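Pitbridge Memorial and Observance Records

Version 3, released 20/01/2019
Maintained by the Pitbridge Local Records Office
Contact: Gwilym Ellis, records editor

Summary

This release contains the text of notices, programs and short newspaper reports concerning public memorials in the town of Pitbridge and the ceremonies held at them. It covers the war memorial on Judska Street, the mill disaster stone, the bandstand plaques and the smaller tablets in churches, schools and lodge halls. The earliest item is a handbill of 1838 announcing the dedication of the mill stone. The collection holds 153 records in total.

The records were assembled for residents, family historians, teachers and reporters who need to establish when a memorial was put up, who paid for it, whose names it carries and how it has been observed since. They are also suitable for the study of how local newspapers have reported civic ceremonies over a long period.

Contents of the release

records.csv holds one row per record, with the fields listed in the next section.
texts/ holds the full transcription of each record as a plain text file, named by record number.
names.csv holds personal names found on the memorials themselves, with spelling as carved or cast.
places.csv holds the location of each memorial, including former locations where a memorial has been moved.
CHANGES lists corrections made after the previous release.

Fields in records.csv

record_id: the number assigned when the item was entered. Numbers are never reused, and gaps in the sequence indicate items that were withdrawn.
memorial_id: the memorial to which the item refers. An item that refers to more than one memorial has the identifiers separated by semicolons.
item_type: notice, program, report, letter or minute.
date_printed: the date on the item, where it has one.
date_event: the date of the ceremony or event described. This may differ from the printed date by several weeks, particularly in the older weekly papers.
source: the publication or body that issued the item.
transcriber: initials of the person who prepared the text.
status: checked or unchecked.

Sources

Most of the newspaper reports come from bound volumes held at the Watkins Reading Room. The remainder were supplied as clippings by families and by the lodges, and in a number of cases the name of the newspaper had been trimmed away. Such items are entered with the source field blank. The office has not attempted to assign them to a paper on the basis of typeface or style.

Programs for the annual wreath-laying were provided by the parade organizers from their own files. The run is incomplete. No programs have been found for the years in which the ceremony was moved indoors, and it is possible that none were printed.

Minutes of the town council are included only where they record a decision about a memorial, such as a change of site, a payment for cleaning or the addition of names. The full minutes remain with the town clerk and are not part of this release.

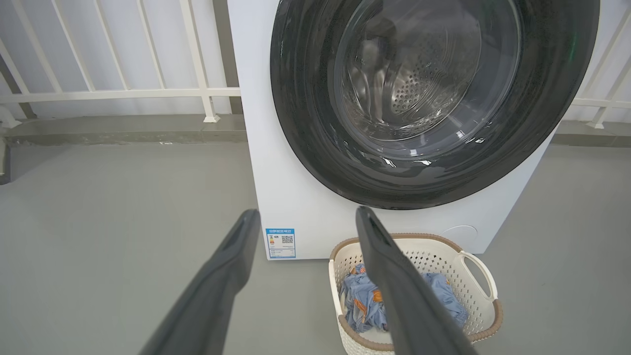 Transcription

Items were scanned at the Watkins Reading Room and converted to text with the Clonix page reader. Each text was then compared with the original by a transcriber and, where the status field reads checked, by a second person working independently. Spelling, capital letters and punctuation follow the original. Line breaks have been removed, except in lists of names, where the order and arrangement are kept.

Words that could not be read are marked with the term illegible in square brackets. Doubtful readings are followed by a question mark in square brackets. Advertisements and unrelated notices printed on the same page have been left out.

Names on memorials were read on site and compared with photographs made by the office. Where a name on the stone differs from the name in a newspaper report of the unveiling, both forms are retained and no correction is made. Users should not assume that the newspaper is in error. At least 2 of the tablets were recut after their unveiling, and the earlier lettering is known only from print.

Known limitations

Coverage is uneven. The Judska Street memorial accounts for a large share of the records, while the school tablets are represented by single items in most cases. Ceremonies held by private lodges were seldom reported in the press and are underrepresented as a result.

Lists of those attending a ceremony reflect what the reporter chose to print. Officers, clergy and elected officials are usually named in full. Women are frequently entered under a husband's name, and members of school groups and bands are often not named at all. The absence of a person from a report is not evidence that the person was absent.

Dates in the older handbills sometimes give the day of the week and the month without a year. A year has been supplied only where another record confirms it.

The location given for the mill disaster stone before its move to the churchyard rests on one council minute and should be treated with caution.

Personal information

Reports printed in recent years contain the names of living residents, including veterans and surviving relatives. Home addresses and telephone numbers have been removed from the transcriptions. The names of minors have been replaced with the word minor. A resident who wishes to have a name removed may write to the records editor, and no reason need be given.

Use and citation

The transcriptions may be copied and reused for any non-commercial purpose, provided the source is credited. Commercial users should apply to the office in writing. Copyright in the original newspaper reports may rest with the publishers or their successors, and users are responsible for obtaining any permission required.

Suggested citation: Pitbridge Local Records Office, Pitbridge Memorial and Observance Records, version 3.

Corrections and additions

Corrections should be sent to the records editor with the record number, the reading proposed and, where possible, a copy of the original. Corrections accepted before the end of April will be included in the next release. Later submissions will be held for the release after that.

The office would be pleased to receive programs, clippings or handbills not represented here. Originals are copied and returned to the owner. Items on loan should be delivered in person to the front desk, where a receipt will be issued, and should not be sent by mail.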